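The Year I Stopped Sitting Down to Write

December 22, 2025

I learned to write letters from my gran, and I learned to stop writing them all by myself. It took about a fortnight, the summer I got a phone that could do group chats. After that it was birthday cards, and then it was birthday cards a week late, and then it was a thumbs-up under somebody else's message.

So last April, when a friend told me about the Sultlow letter circle, I said I'd join before I'd thought about it. You get one name every season. You write to them by hand, they write back, and at the end of the season you swap. No photos, no email addresses, no looking each other up. There are 257 people in it, scattered from Testden to places I had to find on a map.

My first name out of the hat was Solveig Strömberg. I bought a pad of blue paper (far too expensive), cleared a space, and sat there like a lemon for most of an evening. What do you say to a stranger? I wrote down the weather. I wrote down what I'd had for tea. Then I crossed out the tea, decided the crossing-out looked rude, and started again on a fresh sheet.

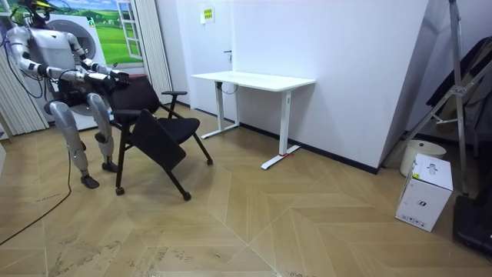
Gladys Cabrera told me the first letter is always dreadful and you should post it anyway. She said hers had been two full sides on a blocked drain, and the reply she got was four sides on a worse one, and they've been writing ever since.

I posted mine. It had the weather in it, and a long bit about whether I should cut my hair, and a question about soup. Three weeks went by and I'd talked myself into believing I had bored Solveig into silence, and then there it was on the mat, a fat cream envelope with the stamp on sideways! She was firmly against the haircut. She'd also copied out a soup recipe, with barley, and I have made it so often that my sister has asked me to stop.

What surprised me was how much I saved up. With messages I'd fire off every small thing the second it happened, and by evening there was nothing left to tell anyone. Now I'd see a man carrying a cello up the hill in the rain and think, that's for Solveig. I started keeping a list on the back of an old gas bill. By the time I sat down I had too much, and my writing went tiny towards the bottom and up the margin, just as Gran's used to.

My autumn name was Édgar Chambi, and he was a different sort altogether. Short letters, one side, very neat. He's fond of trains and not fond of adjectives. I worried that I was drowning him - mine were running to five sheets by then - so I asked him straight out, and he wrote back that he read them in instalments, with his coffee, and would I please not shorten them.

A few practical things, as people keep asking me. Cheap paper is fine if it isn't shiny. A biro is fine too, whatever the fountain pen lot say. Put your address inside as well as on the envelope, and keep a note of what you've told people, or you'll tell the cello story twice to the same person. I have.

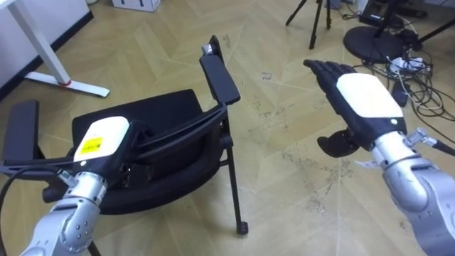 And how long should a letter be? Two sides will do nicely, and if you've run out after one, sign your name and post it.

I got my winter name last week. It's Yasaman Bakhtiari, and all I know so far is that she likes questions, which she put on her card in capitals. I've got the blue pad out again and I've asked her eleven already. I've left the haircut for the second page.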